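I'd been told Miroslava Hrytsenko would talk my ear off, so I brought two pens. Good thing! She grew up in Maksymiv, moved here at 19 with one suitcase, and the first thing she said to me was, "You are going to ask about borscht, yes? Everybody starts with borscht."

I was, in fact, going to ask about borscht.

Instead we talked about names. Her grandmother's village had 2,693 people when Miroslava was a kid, and she swears half the women were called Maria. "So you had Maria by the well, Maria with the goats, tall Maria," she told me. "You could live there 60 years and never hear anybody's last name." When she got to Titden, people asked for her last name on every form and then couldn't say it. She still spells it out on the phone, slowly, and laughs the whole way through.

I asked what I'd gotten wrong about Ukraine. (I'd mentioned Easter eggs and embroidery, and that was pretty much my whole supply.) She was kind about it. "You know the gift shop," she said. "It's okay, I knew only the gift shop of America. I thought everyone had a pool."
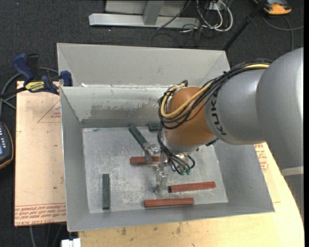
Miroslava learned most of her English at work, from a coworker named Thanasis Konstantinidis, who'd learned his from baseball on the radio. So for 2 years she said "going, going, gone" whenever she left a room. The shop words came faster, since a hose is a hose and you can point at it. She told me shop talk was easier than talk about the weather, and I believe her, because I've tried small talk in Spanish.

She's going back in August for the first time in 8 years. Her aunt has already started cooking.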